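*Travel Writing Workshop - notes for session 3. Thursday, July 23, 2026*

Okay, before we start: please have your drafts of the "one town, one day" piece with you, printed or on a screen, I don't mind which. We'll be marking them up in the second half.

## Where we left off

Last time we talked about openings, and a lot of you had the same one. You arrive, you get off the bus, you look up. I did it too in my first piece about Pluselska, a little hill town I spent two nights in one December, and my editor sent it back with a line drawn through the whole first page. She was right! The piece started when I tried to find dinner, and everything before that was me clearing my throat.

So today is about **the middle** - the long stretch after the good opening where the reader starts to drift off.

## Moving the reader around a town

Most day-in-a-town pieces run on a route. You walk from the station to the square to the river and the reader tags along. That works, but it gets dull fast if every paragraph begins with you arriving somewhere. (Go and check your draft now. Circle every "then we went," "next we headed," "from there it was a short walk." I'll wait.)

Some other ways of getting from one place to the next:

- Follow a question. In Pluselska I wanted to know why the church bell rang at ten past the hour, and asking people took me to the bakery, the town hall and somebody's back garden.
- Follow a thing. A loaf, a river, a bus line, a kind of roof tile.
- Jump. Leave a line of white space and just be somewhere else. Readers are fine with this, they do it at the movies all the time.
- Go by weather or light. Handy in winter when half of what you did was hide from the rain.

Don't use all of these in one piece. Pick one and let it run.

## Facts, and how many of them

Pluselska has 3100 people. I know that because I put it in my draft, then took it out, then put it back in. What changed was where it sat. Up top, next to the founding date and the height above sea level, it was guidebook stuff and my eye slid right over it. Near the end, after I'd bumped into the same woman at the pharmacy, the bus stop and the only open cafe, the number finally meant something.

Same goes for history. I had a great big paragraph about the old salt road and who owned the castle when, and it read like a school report. What's left of it now is one sentence, about the toll gate, and it comes up when I'm paying for parking. 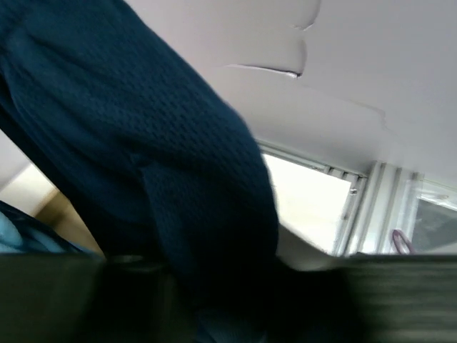

*Dark knit or mesh fabric, close up.*

A rule of thumb I use, and you can argue with me: for every 100 words of background, I want to have been somewhere or talked to somebody on the same page. If I can't manage it, the background goes in a sidebar or it goes in the bin.

## Practical stuff inside the story

Prices, opening hours, which bus. People do want these, and they hate hunting for them in the middle of your lovely sentence about fog. Put them at the bottom in a short box. Where a detail *is* the story, keep it up in the text. I once missed the last bus out to Moser, the village with the wooden bridge, and had to walk back along the road in the dark, so the timetable got a whole scene to itself.

And please check things again before you send. Guesthouse Georgiev was in my first draft with its breakfast hours, and by the time I called back to confirm they had stopped doing breakfast. That would have been a very cross letter from a very hungry reader.

## Talking about food without "nestled" or "mouthwatering"

Say what was on the plate. Say what it cost if it was surprising. Say who brought it and whether they stayed to see if you liked it. That's plenty!

## In-class exercise

Swap drafts with the person next to you. Read the middle only, skipping the opening and the ending, and mark:

1. the spot where you first wanted to check your phone
2. the best sentence
3. any fact you'd move, with an arrow showing where to

Hand it back and talk it through. Be kind but don't be vague - "I liked it" isn't much help to a writer.

## For next time

Rewrite your middle using one of the four ways above. Upload it to Cluseo in the session 4 folder (if your login still isn't working, just email it to me). We're doing endings next, so bring one you love from something published, and one you can't stand.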